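Domestic Skills, Unit 2: Clearing a table after a shared meal
Clatunby Evening Centre, Room 5

Notes for week 2. Bring these with you, we wont have time to copy things off the board.

What we got through last time: wiping order, cloths, where the bins are. If you missed it ask someone for their sheet. The bit about separate cloths for floor and table still stands and will still be on the checklist in January.

Today: the table itself. What stays, what goes, what goes where, in what order. Sounds like nothing. Takes most people far longer than it should, mainly from walking back and forth.

1. Look before you touch

Stand at the table, hands down. Sort by eye first. Four heads to sort under:

Food that will be eaten later
Food that won't
Rubbish and recycling
Things that live on the table (or near it)

Most tables have some of each. The trouble is always things that could go under two heads. A tub with a lid on: food or container? You don't know until you open it. So open it. Don't carry a closed tub to the fridge on trust, we've all found the empty ice cream box at the back of the shelf three weeks on.

Same with bags. A carrier standing up on a table may be empty, may have the rest of the shopping in it. Look inside before you fold it or, worse, start filling it with rubbish. One of last year's group binned a pack of butter and two lemons that way.

2. Order of work

Open food first. Cooked things, then cut things, then whole things. Then packets and tins. Then dirty plastics. Then dishes. Then the table.

Shellfish goes to the front of the queue every time. Prawns, crab, crayfish, mussels, all the same. Cooked shellfish should not be out for hours while people chat. Put what's wanted in a lidded box and into the fridge. If you don't know how long it has been out, it goes in the food waste. No sniffing it to decide. Smell tells you very little until it's much too late.

Shells: double wrap. They will go through a thin bag, claws especially. Newspaper then bag is fine. Out to the outside bin the same night, not the kitchen bin. You'll know by morning if you forgot.

Whole veg can wait. An onion is in no hurry. Tomatoes in no hurry either, and on the vine they keep a bit better, so leave the stems alone until you want to eat them.

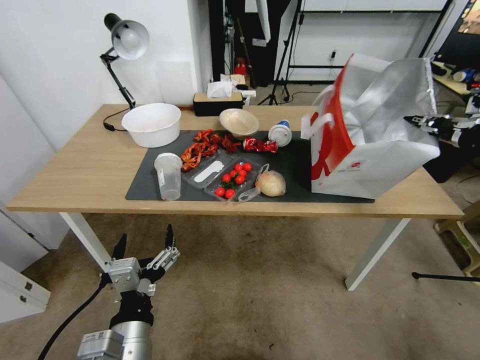 Anayeli Tovar
Course tutor, Home and Kitchen Skills

Table for the exercise. Work in pairs, on paper first, no handling until I've seen your list. Put every item under one of the four heads from section 1 and then number them in the order you'd deal with them.

Some notes to help, not answers:

The crayfish are straight on the mat, no plate under them. So the mat is a job too. It gets washed, both sides, hot water and washing up liquid, and the wood under it gets wiped as well as juice goes where it likes. Don't slide the heap along the mat to get it to the edge, lift it. Tongs, or a gloved hand, into a bowl. There are two bowls out, a deep white one and a shallow beige one. Say which you'd use and why. (I'd go deep. Anything piled up with claws on wants sides.)

Cherry tomatoes: already in a clamshell. Does it need changing? Think about what was next to it. If the crayfish juice has reached the outside of the box, wipe the box or swap it. The tomatoes themselves, rinse when you come to eat them, not before. Wet tomatoes in a shut box go soft.

The onion in its thin bag: out of the bag, into a dry dark cupboard. Onions sweat in plastic. Not next to the potatoes please. The bag can go with soft plastics if it's clean.

Red and silver can, crumpled. Recycling, but tip it over the sink first. Crumpled doesn't mean empty and a can on its side has usually left you something on the mat. Check under it.

White round container, blue lid. See section 1. Open it.

Clear cup. One use or more? Centre rule is if it's sound and it will stand up to washing, wash it. If it's split, recycling. Same question for the clear tray and the white plastic utensil on it. I had three different answers on that utensil last term and would accept two of them, so give your reason.

Tissue box. Lives there. But it was close to food, so wipe the wooden top, and do it with a barely damp cloth or you will have a box of papier mache. Any used tissues from the meal go in the general bin, not the food waste, whatever the label on the box says.

Lamp. Lives there too. Switch off at the wall before you wipe near it. Move the cord off the table top, wipe, put it back. People clean neatly round a cord for months and there's a grey snake underneath. Clamp lamps: check the clamp is still tight after.

White bag with the red print. Handles, silver lining. The lined sort are useful for bringing cold things home, so not rubbish unless torn. Empty, wipe the inside, leave open to dry, then fold. Never fold one damp.

3. Which way round the table

Pick one end and go. Left to right or right to left, makes no odds, but don't dot about. If there's a big thing on one side (a bag, a tray, a stack of plates) take that off early so you've got somewhere to put your own bowl down. A clear patch about the size of a tea tray is all you need to work from. Keep moving the patch along as you go.

If the bag's full of shopping that needs to be cold, then obviously it goes ahead of everything except the shellfish. Several of you will argue the bag should go first. Fine, argue it on the sheet.

4. Cloths and wiping (quick repeat)

Hot soapy cloth first, whole surface, front edge included. Rinse the cloth. Second wipe. Dry with a clean tea towel or paper.
Bare wood: don't flood it. Wring the cloth hard. With the grain.
Metal legs: once a week will do unless something has run down them. With shellfish, look.
Smell still there after? Half a lemon rubbed over the mat, leave it a few minutes, rinse. Vinegar in water also works, but patch test on wood, I have seen it dull the finish.

Skuva cloths are the blue ones in the second drawer, for tables only. The Skirix ones are for floors. Please stop mixing them, Eliseo had to boil the lot.

5. Storing what you kept

Fridge at 5 degrees or below. There's a thermometer on the middle shelf, read it, don't guess from the dial.
Cooked shellfish: lidded box, not on the top shelf above anything you'd mind it dripping on, eaten by the next day.
If you're reheating leftovers the number to remember is 70, held for 2 minutes in the middle of the food. Shellfish goes rubbery, so I'd eat it cold from the fridge, or not save it at all.
Tomatoes: your choice. Counter for taste, fridge if the kitchen's very warm.
Label with what it is and the day it went in. Masking tape and a biro. Not a sticky note, they come off with the damp.

6. Common mistakes from the last group

Started with the dishes becuase dishes feel like progress. Food sat out the whole time.
Put the tissue box in a cupboard. Then everyone hunted for it.
Wiped the mat in place and never lifted it.
Shells in a single carrier with a hole in it, across the whole corridor floor.
Threw away the clean clamshell, then asked me for a box for the tomatoes.
Washed the onion.

7. Time

Target for a table like the one above is 21 minutes for a pair, including the final dry. First go will be longer. That's all right, nobody is marked down on the first go. Eliseo Hinojosa will be timing the second one and he doesn't round down.

Split the job however you like but say who's doing what before the clock starts. One on food and fridge, one on rubbish and wiping, works for most. Both on food doesn't, you just pass each other the same box.

8. For next time

Finish the written list if you didn't in class. One side of paper.
Do your own table at home once, after a proper meal, and write down what you had to put under two heads. Bring that.
Read the page on mats and table covers in the Simões booklet (the grey one, shelf by the door). Only the part on rubber and plastic, skip the linens for now, they come up in unit 3.
Gloves: bring your own if you're funny about ours. Medium has run out again.
Anyone with a shellfish allergy, tell me before the practical so I can put you on the other table. Don't just stand back and hope, the wiping is as much of a risk as the eating. This goes for the cloths as well.

Room has to be cleared by quarter to nine, the choir's in after us.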